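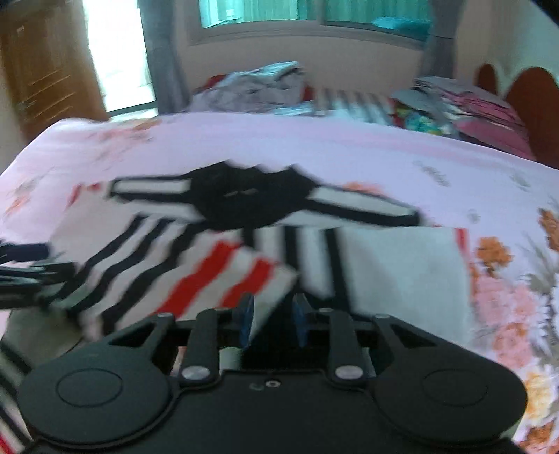 The gauge at Plumutstead read 84 when Ilona Szabó signed for it. It had read 84 at the previous inspection, in July, and at the one before that. She entered the figure in the log and tapped the glass with the end of her pen. The needle did not move.

"It's stuck," she said.

"It's steady," said Bernd Petersen. He had run the pumping station for the town since the Fistatberg line was laid, and he disliked the other word.

She shut the inlet valve. Procedure allowed two minutes for the pressure to fall. She waited the full two minutes, standing on the grating with her watch turned to the inside of her wrist. The needle stayed at 84. She opened the valve again and wrote a second line under the first.

"What do you use for the daily sheet?" she asked.

He took her to the office. The daily sheets were in gray binders, filed by month. Each had a column for pressure, and in each column the numbers were different: 81, 86, 79, 83. The handwriting was even and very clear.

"Those aren't from the gauge," she said.

"No."

"Where are they from?"

Petersen put his palm flat on the discharge pipe where it came through the office wall. He kept it there for some time, looking at the floor.

"Eighty-two," he said.

She had a calibrated test gauge in her case, a Tiongson, serial number 3302. She fitted it to the sampling port, bled the air, and let it settle. It read 82. She closed the cock, opened it, and read it again.

The form had a box for the instrument used and a box for its serial number. In the first she wrote Tiongson and in the second 3302. Under Defects she wrote that the fixed gauge had failed and must be replaced within the month. She turned the form around for him to sign.

"And the sheets?" he asked.

"There's no box for the sheets," she said, and began to unscrew the test gauge.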